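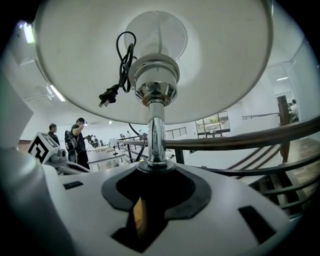 White table lamp, looking up under the shade

Trurkus: my snowboard keeps drifting left on the Damasceno run

Posted by frostybagel, 5 November 2021

Okay, I've been playing Trurkus in my browser since April (the free version, not the download) and I love it, but something is off on the Damasceno run. As soon as I pass the second set of flags my rider starts leaning left and won't straighten out, even when I let go of the arrow keys. My best score is 1,666 and I used to get close to that every time. Now I hit the ice patch and I'm lucky to finish at all!

The other courses are fine. Arari is fine, and so is the little practice hill. I already tried a different browser and closed all my other tabs.
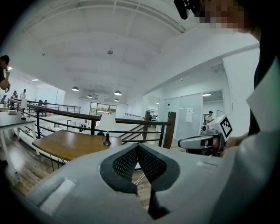

I also turned the music off, in case it was slowing things down, and that made no difference. Same drift, same spot. Is it my keyboard, or did they change the course? I'd rather not clear my saved game if I can help it — I have 184 coins on there and I was going to buy the long board.

gatekeeper_joan_of_arctic

Don't clear anything yet! There's a side wind on Damasceno now. It came in with the same update that added the Jandulska course, and it starts right after the second flags, so I'm pretty sure that's your drift. You have to tap right, little short taps, until you get past the trees. If you hold the key down you'll swing too far and go straight into the fence, which I did for a whole evening before I figured it out.

Look for the small snow streaks going sideways across the screen. When they stop, the wind has stopped and you can steer like normal. Jump just before the ice patch if you have the speed for it. My best is 2,686 doing it this way, and I'm not especially good at this game. 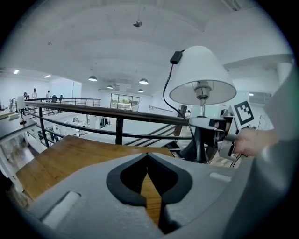 The streaks are very pale, so turn your screen brightness up a bit or you'll miss them. I couldn't see them at all at night with the ceiling light bouncing off my monitor. I switched to a table lamp off to one side, the same sort as this one with the white shade that flares downward and the little black switch box on the cord, and that was much easier on my eyes. You can also pick the dark sky under Options, but it makes the flags harder to read, so I went back.

Oh, and your coins are tied to the browser, so if you did most of your playing in the old one, go back to that one before you buy the board.

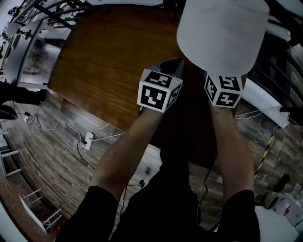 puddlejumper23

could be a stuck key too. mine did that after crumbs got in it. open a blank note and see if it types by itself

if not then yeah its the wind. the long board turns slower btw, I'd save up for the short one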